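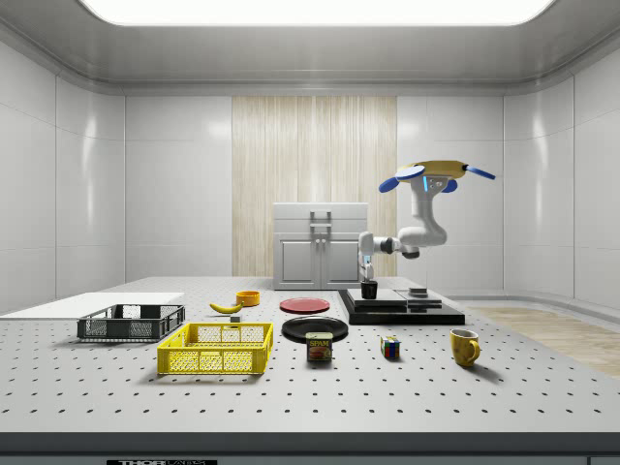 Fig. 1. Start pose, cup on the stepped platform.

Home | Notes | Labs | Contact

Week 4: does the planner know anything?

Scoring a task by its final state is cheap. In the simulator we read object poses straight from memory, which a real lab can't do, so be wary of any number you get.
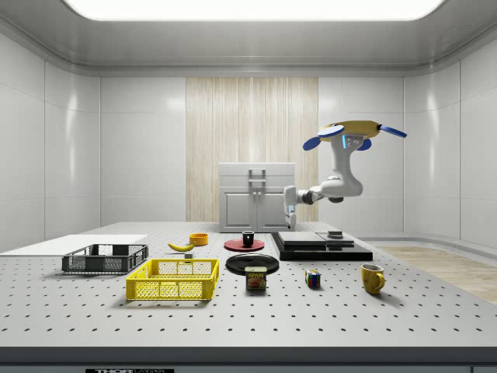
Fig. 2. Cup on the red plate.

A goal test of "cup over plate" passes this. It would also pass a cup hovering 3 cm up - check height and contact as well. 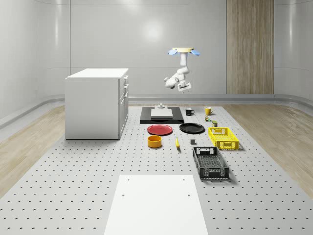 Fig. 3. Other camera, black mug to the right of the tray.

Change the viewpoint and "left of" changes too. The Grevville planner claims to handle this. I've read the paper and remain unconvinced.
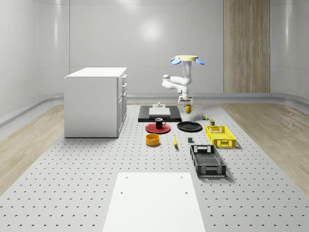

Run 100 seeds per viewpoint and report failures by cause. A success rate alone gets you half marks.

Comments

Xavier: Does a gripper still touching the cup count as placed?

Carol Penrose: No. Open first, then test.

Xavier: Then 17 of mine just became failures.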